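Last updated Thu 1 June

Hand Grippers, Build Gallery

This page covers the pair of hand-held grippers we have been building at the Brestero workshop. The project name is Vurkonix, mostly because the folder needed a name. Ehsan Mohammadi did the printed parts and I did the wiring and the table. Manouchehr Nikzad lent us the bench supply and a lot of screws.

The idea is simple enough. You hold one gripper in each hand and do a small job with them, and the recordings go toward teaching a pair of arms to do the same job later. The arms are not finished. The grippers are, more or less, so they get a page of their own.

Each one has two short fingers and a plate on top with a grid of holes for mounting things. We went through several plate shapes before settling on the triangle. The first was a plain square and it kept knocking against the other hand whenever the two came close together. The triangle also prints faster.

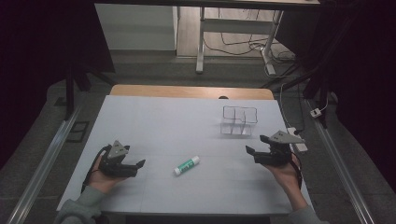
Both grippers at the table, with the glue stick between them. Organizer box at the back.

The glue stick is one of our standard test objects. It is light and it rolls if you nudge it, so you have to close the fingers squarely. The task is to pick it up and put it into one compartment of the organizer. The clear box is hard on the depth software and we may switch to a solid one in July.

The cables are the part I would change first. They pull on the wrist after a while, and the connectors work loose if you twist too far. Ehsan wants to go to battery power. I would like to try a softer cable before we add more weight – a gripper with its plate comes to 692 grams now, and you feel it by the end of a session.

We have 74 good recordings of the glue stick task so far. The target is 600 before we try any training. Another 1,000 or so would be better, but that depends on how many evenings we can get at the workshop.

Notes for anyone building a similar pair:

Put thread lock on the finger screws. Ours backed out twice.
Print the plates flat, holes facing up.
Label the left and right cables at both ends.
Use a light table cover if your objects are dark, and check it for glare with the lights on.

The plate files will go up once Ehsan has fixed the hole spacing on the left one. It is slightly off and needs a washer.

Recent pages
Babaei arm, shoulder joint rebuild
Dradance turntable, motor swap
Aluminum rails: cutting and squaring
Workshop power and cable runs

Contact | Copyright Brestero workshop | Back to top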